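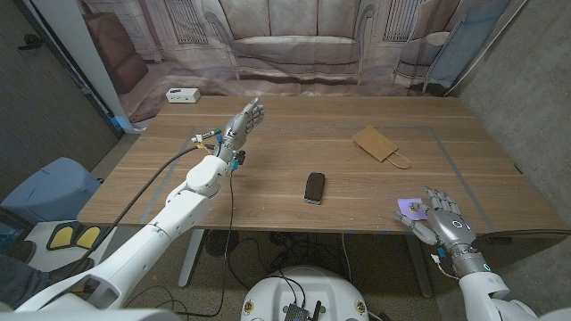
Marker pen and raised hand, at the table.

The Clodden Institute for Origins opens its doors every June, and this year I paid my five pounds and went in. The institute holds that the earth is young, that fossils are a filing error, and that the tea room closes at half past three. Only the last of these was enforced.

We were shown round by Reet Mägi, who was charming and wore a badge saying ASK ME ABOUT THE FLOOD. A man from Podholm did ask her about the flood. It took up most of the first gallery.

The centrepiece is a cross-section of the local quarry, painted floor to ceiling, in which every layer was laid down in 48 hours. I asked what had happened to the ripple marks and the worm burrows between the layers, as worms are not known for working under that sort of pressure. Reet said the worms would have been highly motivated. I wrote this down.

Upstairs, Kálmán Gulyás gave a talk called "Can Chance Write a Sonnet?" His method was to shake a box of 700 letter tiles, tip them on the carpet and invite us to look for Shakespeare. We found OX and, under a radiator, something ruder. My friend Sumaiya Paul, who teaches genetics and had promised me in the car that she would behave, asked if we might keep the OX and shake only the remaining tiles. Kálmán said that would be cheating. Sumaiya said that would be selection. There was a pause, and then he announced the raffle.

I won a pamphlet by Abdelghani Abdelaziz on the human eye, which is too perfect to have evolved. I had to borrow Sumaiya's glasses to read it.

The new Lyimo Room, for families, has a stuffed badger and a model ark at a scale the label doesn't give. The giraffes don't fit. They were standing beside it with the air of people who have been told there's another one along in a minute.

Lunch was good, I'll give them that. The lentil soup was excellent and the scones were plainly the work of an intelligent designer, name of Aicha Lahlou, who turned out to be the hired caterer and believes in plate tectonics.

Parking is 2 pounds and the machine takes coins only. Coming from Roltano, ignore the first brown sign, which points into a field.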